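**Ticket 3-21: label printer drops off the network, Stistcombe office**

Opened 2018-03-25 by Teresa Fonseca. Status: monitoring.

- Printer prints one job, then shows offline after 16 minutes idle.
- Swapped patch lead, same fault.
- Lease table on the Ekley router full — 50 addresses, all taken.
- Cleared stale leases, reserved an address for the printer.
- Sleep timer set to off. Test job from Clanier desk printed.

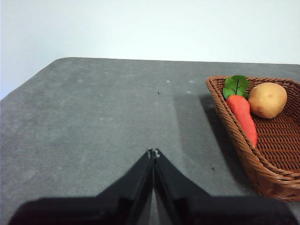
Does the reservation survive a router restart?

It's held in the saved config, so a restart leaves it in place.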